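Open day at the Starport ground
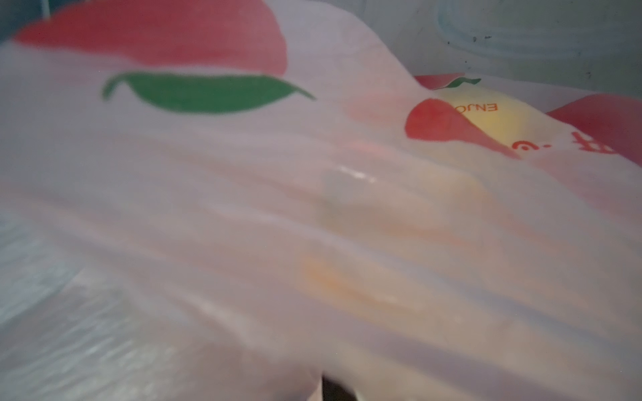

A parent on the touchline asked whether the academy still takes boys and girls who haven't played for a club before, and was told that it does, up to the under-12s.

The tour began at 10 and went through the home dressing room, the gym and the boot room. The main stand seats 3000, and the away end holds 624. Domański, the kit supplier, had next season's shirts on a rail, though none were for sale yet.

After lunch the under-14s played Cason, two halves of 20 minutes each. Cason won 2-1 with a late header from a corner. The pitch was relaid in April and looked good except near the far goal.

Parking is tight. We left the car by the Sadumus warehouse and walked back along the canal, six minutes at most. The club shop takes cards only. Trials for the younger age groups start on a Tuesday evening, and forms are at the ticket office.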